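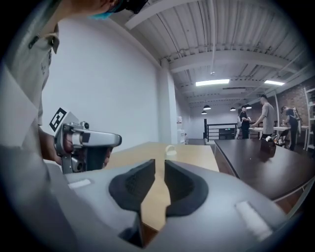

Repair Belongs in the Lease

By Benedek Juhász
January 2021

The tenants' association of Suvholm represents the occupants of 160 rental apartments in 13 buildings. Over the past year the association has received more correspondence about small repairs than about rent, noise and parking combined. The letters concern dripping taps, window latches that no longer close, and kitchen drawers that have come off their runners. Few of these faults would take a competent person more than an hour to put right. Many of them have remained unrepaired for months.

It is the view of this writer that the cause lies in the wording of the standard lease. The lease used by most owners in the district states that the landlord shall keep the property "in good order" and that the tenant shall carry out "minor upkeep." Neither term is defined. A tenant who reports a loose hinge may be told that it is minor upkeep. A tenant who replaces the hinge may be told at the end of the tenancy that the work was unauthorized, and may find the cost of reversing it taken from the deposit. Under such terms the prudent course is to do nothing, and a great many tenants have taken it.

The consequences are not trivial. In one building on Barbosa Street, a worn seal beneath a bathroom sink was reported in writing three times. The seal itself would have cost very little. By the time a plumber was sent, the floor of the cabinet had rotted through and the ceiling of the apartment below had to be replaced. The owner paid for the ceiling, two households lived with the disruption through most of December, and the question of who should have changed the seal was never settled.

Owners have argued that a detailed lease would be long, and that tenants would not read it. The first point has some merit. A list that tried to name every fitting in a home would be out of date before it was signed. The second point is less persuasive. Tenants read the parts of a lease that affect them, and they read them with particular care when something has broken.

A more practical arrangement has been in use for several years at the Dromer estate, where the management company attaches a schedule of two pages to each agreement. The schedule contains 32 entries. Each names a common fault, states which party is to deal with it, and sets a number of days for the work. Light bulbs, drain strainers and battery replacements fall to the tenant. Seals, hinges, latches and anything connected to the gas or water supply fall to the owner. Where the owner does not act within the stated period, the tenant may arrange the repair and deduct up to 200 dollars from the next rent payment on presentation of a receipt.

The deduction is the provision to which owners object most strongly. They fear inflated invoices and poor workmanship. These concerns deserve a proper answer, and the Dromer schedule supplies a partial one, in that the tenant must give written notice and must use a registered tradesperson for anything involving pipes or wiring. It might be strengthened by requiring a photograph of the fault before work begins. An owner who carries out repairs on time will never face a deduction at all.

There remains the matter of older tenancies. Many residents in the district hold agreements signed a decade or more ago, and no change to the standard form will reach them unless both parties consent. The association should therefore offer the schedule as a separate addendum, which may be signed at any point during a tenancy. The Fostik buildings, where most leases come up for renewal this spring, would be a sensible place to begin.

Members who wish to comment on the draft addendum may do so in writing to the association office. Comments from owners are equally welcome and will be circulated with the others before the spring meeting.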